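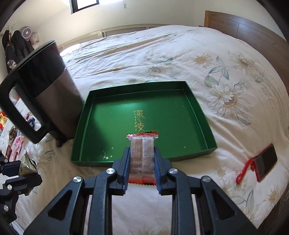 What I was trying to find out

My project for the manipulation methods class started with a pretty simple question: if you teach a robot policy to grab packaged snacks using hand-held gripper recordings, does it matter how messy the background is? Everybody in my lab section recorded on the clean gray bench at school. I recorded at home, on the bed, with a flowery duvet and snack bags all over the place (my roommate was very patient with me in May).

How I recorded

I used a pair of hand-held grippers and moved small packets and an open green tray around the bed. Each recording is one pick and one place, and I kept the speed slow, like I was handing something to a toddler. I sorted everything in Planarbridge, our class labeling tool, and ended up with 1,602 usable recordings over 8 evenings. I threw out anything where my wrist turned so fast that the tracking jumped. More than 5 evenings in, I finally figured out that the tracking liked the big printed flowers way better than plain sheets. I wish I'd known that on the first night!

Training

I trained two policies with the same settings. Radby saw only bench recordings from the shared class set, and Kramer saw only mine. I also wanted a mixed one, but I ran out of computer time. The test was 8 packet types, all picked from a soft surface and then again from the bench.

What came out

Kramer did better on the soft surface, and that's no big shock. The part I liked was that it held its own on the bench too, except with very flat packets, where it kept closing a little too high. I think that's my fault: a mattress gives when you press down, so I never had to be careful about height. Radby closed at a good height but got confused by anything patterned and sometimes went for a flower instead of the snack.

What I'd change

Crumpled foil bags were bad for both policies, and I don't have enough of them to say why. Next time I'd put a board under half of the recordings, and I'd write down the lighting, which I didn't. The settings file and my notes are in the Etasier folder on the class drive.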